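Tips from the sorting bench, April 2019. Typed up fast between runs, sorry for the mess. Add yours at the bottom. - Maya K.

## Baskets and labels

- Label on the table, in front of the basket. Not on the rim, paper curls and the arm knocks it off.
- One word, lowercase, thin dark pen. Our reader was trained on 1,696 handwritten labels and it still trips on block capitals.
- Write it fresh every session. Different hand if you can. Elias writes too neat, get Shadi to do some.
- Wicker is fine. Flared sides help, a fruit that lands a bit off slides in anyway.

## Toy food

- Wipe with a damp cloth, dry right away. Shiny wet plastic throws off the color check.
- Start with one piece already in the basket. In the Dasulham runs the arm picked the right basket more often when it had an example sitting there plus the written word. Word alone was worse. Example alone was worst, which suprised us.
- Bananas roll to the wall and lean. Leave them.
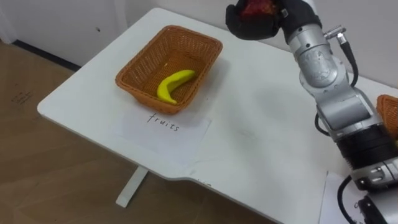

## Table

- Scuffs on white tops: baking soda paste, soft rag, rinse. No scouring pads!!
- Faint smudges you can leave, the method doesn't care. We ran 100 trials on a cleaned top and 100 on a grubby one, no difference worth writing down.
- White paper on a white table is hard to see at the edges. Doesn't matter to the reader, it goes by ink. Matters to you when you put your coffee on it.

## Arm and cables

- Check the cable loop before you start. Needs slack at the lower joint.
- Gripper cover gets dusty and then grip goes. Lint roller, 7 strokes or so it feels like, then turn it over.
- Stop the arm before you move a basket. Every time.

## Logging

- Write down wrong baskets as well as drops. Seperate columns. Run 447 had both in one and Ghada had to go back thru the whole video.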